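件名: Re: [kurashi-ml] 衣替え、ニットのたたみ方どうしてますか
日付: 5月21日

みなさん、こんばんは。いつも読むばかりで、書き込むのは久しぶりです。

衣替えの話題、楽しく読んでいます。ちょうどうちも先週から冬物の片づけに入っていて、廊下に衣装ケースを積んだまま暮らしているところだったので、これは黙っていられない!と思って出てきました。長くなりそうなので、お茶でも飲みながらどうぞ。

前の方の投稿を引用しますね。

> 毎年この時期になると、子どものニットのたたみ方で迷います。
> 店で並んでいるみたいに四角くたたんで重ねると見た目はきれいなのに、
> 秋に出すと真ん中にくっきり折り筋がついていて、リブのものは特に
> ひどいです。かといって丸めると引き出しの中で転がって、結局どこに
> 何があるかわからなくなります。
>
> それから、前あきの小さいカーディガンや、衿に別の色の縁がついて
> いるような服は、衿をどっちに折るのが正解なんでしょうか。外に出すと
> つぶれるし、中に入れると形がゆがむ気がします。
>
> あと、防虫剤は引き出しひとつにいくつ入れていますか。
> ケースはいまDunettiの浅いのを使っていますが、買い足すなら
> 深いほうがいいのか、そこも聞いてみたいです。

折り筋、わかります。うちも去年の秋、いちばん気に入っていたセーターのお腹に横一本、定規で引いたみたいな線が入っていて、蒸気をあてても三日くらい消えませんでした。着ているうちに戻るんですけどね、最初の日に着ていく気にはなれないんですよね。

それで今年は、たたむ前のところからやり方を変えてみました。

まず場所です。去年までは床に座って膝の上でたたんでいたのですが、これがよくなかった。膝の上だと布が左右に垂れて、引っぱりながらたたむことになるので、リブが伸びたまま形が決まってしまうんです。今年はベッドの上でやっています。腰もつらくないし、広げたまま隣の服に移れるし、もっと早くこうすればよかったです。ただ、うちのベッドカバーはキルトなので、でこぼこの上で薄いものをたたむと模様が写りそうでちょっと気になります。Tシャツは机で、ニットはベッドで、と分けました。
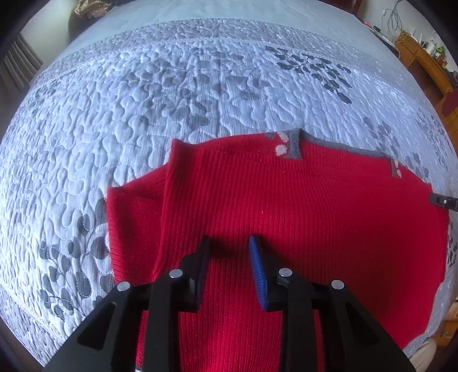
ニットは、たたむ前に一度広げて、しばらくそのまま置いておくのがうちのやり方です。洗って干したあとのニットは、見た目はまっすぐでもどこかしらねじれているので、手のひらで軽く押さえて目をそろえてやります。赤いリブ編みのこれも、畝がだいたい縦に通っていて、脇に向かって少し曲がっていくくらいなら、もうたたんで大丈夫。衿ぐりのグレーのリブは身頃とは別に扱って、先に衿のカーブだけ整えます。ここをひっぱってまっすぐにしようとすると、必ずあとで波打つので、カーブはカーブのまま寝かせておくのがいいと思います。左のほうの折れ返ったところみたいに生地が重なって山になっている部分は、最後に開いて平らにします。先にそこを直すと、衿をいじっているうちにまた寄ってくるんです。あと、編み地に小さな毛くずがぽつぽつついているので、しまう前に粘着ローラーをごく軽く。強くやると毛羽が立つので、転がすというより、のせて離す感じです。

で、ご質問の衿の向きですが、わたしは中に折り込まない派です。衿のあるほうを上にして、身頃だけを三つに折って、衿はいちばん上に平らに残します。上に何も重ねなければつぶれません。つまり、衿に縁のついた服は引き出しの最後に入れる、ということです。順番の問題なんですよね、これ。以前は着る季節の順に入れていたのですが、今年から「つぶれて困る順」に変えました。困らないものが下、困るものが上。これだけで、ずいぶんあとが楽になりそうです(秋にならないと結果は出ませんが!)。

前あきの小さいカーディガンは、ボタンを全部は留めません。いちばん上とまん中だけ。全部留めると前立てがつっぱって、留めないと左右がずれてくるので、うちではこの二か所に落ち着きました。スナップのものは留めたままだと跡が残ることがあったので、開けてしまいます。

折り筋については、折る線のところにタオルを一本はさむ方法がいちばん効きました。古いフェイスタオルをくるくる巻いて、折り目の内側に入れるだけです。厚みが出るので入る枚数は減りますが、鋭い線はつきにくいです。タオルがもったいなければ、もう着ない肌着でもいいし、うちは片方だけになった靴下も使っています。片方だけの靴下ってどうしてあんなに増えるんでしょう。今年もまた増えていました。

丸めるほうも試しました。丸めるなら、浅い箱に立てて並べるのがいいです。深い引き出しに丸めたものを入れると、おっしゃるとおり転がって行方不明になります。浅いケースに一列で、巻き終わりを下にして詰めていくと動きません。ただ、リブの厚いニットを丸めると外側が伸びて内側がたるむので、丸めるのは薄手のものと、もう来年は着られないかもしれないなというものだけにしています。

ケースの話も少し。うちはKemicoの引き出しを三つ重ねて使っています。買った店のレシートがまだ箱の中に入っていて、仕切り板が一枚836円でした。当時は板一枚にこの値段かと思ったんですが、いまとなっては本体より仕切り板のほうがありがたいくらいです。仕切りがあると、途中の一枚を抜いてもまわりが倒れてこないので。

深さは、わたしなら浅いほうを買い足します。深いケースは積むときはいいんですが、下の服に重みがかかるので、ニットには向かないと思います。うちには深さ42センチのSotlowのボックスもひとつあって、これはいまスキーウェアと毛布専用です。ニットを入れていた年は、いちばん下のがぺたんこになっていました。Dunettiの浅いの、わたしはうらやましいです。引き出しがなめらかだと聞きますが、使っていてどうですか? うちのは最近、二段目だけ途中でひっかかります。

防虫剤は、袋に書いてある数を守っています、としか言えないのですが、ひとつだけ。種類の違うものを一緒に入れないほうがいいそうです。うちは去年、残っていた古いのと新しいのを混ぜそうになって、袋の裏を読んで慌てて分けました。それからは、ケースのふたの裏に紙を貼って、何を入れたか書いています。置く場所は服の上です。下に敷いていた年もあったのですが、これも袋に「上に」と書いてありました。ちゃんと読まないとだめですね。

服と服のあいだに薄紙をはさむかどうかも、前に少し話題になっていましたよね。うちは色の濃いものの上にだけはさんでいます。赤や紺の上に白っぽいものを直接重ねるのが、なんとなく怖くて。色移りしたことは一度もないので、気休めかもしれません。紙はVan Heckeの靴を買ったときに入っていたのをとっておいて使っています。しわしわですが十分です。

サイズの話も書いておきます。子どものものは、しまうときに来年着られるかどうかを考えるのがいちばん時間をくいます。わたしは迷ったらしまう、と決めてしまいました。春の時点で「もう無理」と思ったものが秋に意外と着られたことがあったし、その逆もあって、いま悩んでも当たらないんです。代わりに、迷ったものだけ別の袋にまとめて、袋に「迷」と一文字書いておきます。秋に最初に開けるのがこの袋です。着られなければそのまま人に譲る袋になります。

譲ると言えば、リサイクルの回収に持っていくときも、洗ってたたんで袋に入れてくださいと言われるので、結局たたむんですよね。今年は袋ひとつで705グラムしかなくて、郵送のほうが早いかと思って量ってみたんですが、送料を見てやめました。次の回収は8月だそうなので、それまで玄関の棚に置いておきます。去年もそう言って、秋まで置いてありましたけれど。

あ、それともうひとつ、洗い方のこと。しまう前の最後の洗濯は、うちはニットだけネットに入れて手洗いコースで、柔軟剤は入れません。香りが残ったまましまうと、秋に開けたときに防虫剤のにおいと混ざって、なんとも言えないことになるので。干すのは平干しで、ネットが一枚しかないから順番待ちです。晴れた日に三回転がやっとで、そのせいでうちの衣替えは毎年長引きます。平干しネットは二段のものもあるみたいですが、下の段はちゃんと乾くんでしょうか。使っている方がいたら教えてください。

乾いたと思ってもすぐにはしまわないで、一晩部屋に置いてから、というのも母から言われて続けています。脇のところと袖口がいちばん遅いので、そこを触って確かめてからにしています。

毛玉も、取るならしまう前がおすすめです。秋に出して、さあ着るぞというときに毛玉を見つけるとがっかりするので。わたしは電動のではなくて、ブラシのほうを使っています。電動のは早いけれど、リブの山のところを削りすぎて薄くしたことがあって、それ以来こわくなりました。ブラシだと時間はかかりますが、テレビを見ながらできます。

どこまで書いたかわからなくなってきました。まとめ方が下手ですみません。まだうちもケース一つぶん残っていて、大人の冬物はこれからです。コートは毎年クリーニングに出すかどうかで悩んで、出しそびれて、そのまま夏になるパターンです。前に別の方が書いていた、家でコートにブラシをかけて風を通すだけ、というやり方を今年はやってみようと思っています。ブラシは馬毛がいいのか豚毛がいいのか、どなたかご存じでしたらぜひ。近所の店で見たら200円違いで両方並んでいて、決められずに手ぶらで帰ってきました。

みなさんの引き出しの中も、よかったら聞かせてください。浅いケースの感想、待っています!

--
kurashi-ml: 片づけと家しごとのメーリングリスト
返信するときは、引用は必要なところだけにしてください。
配信の停止・再開は各自の設定ページからどうぞ。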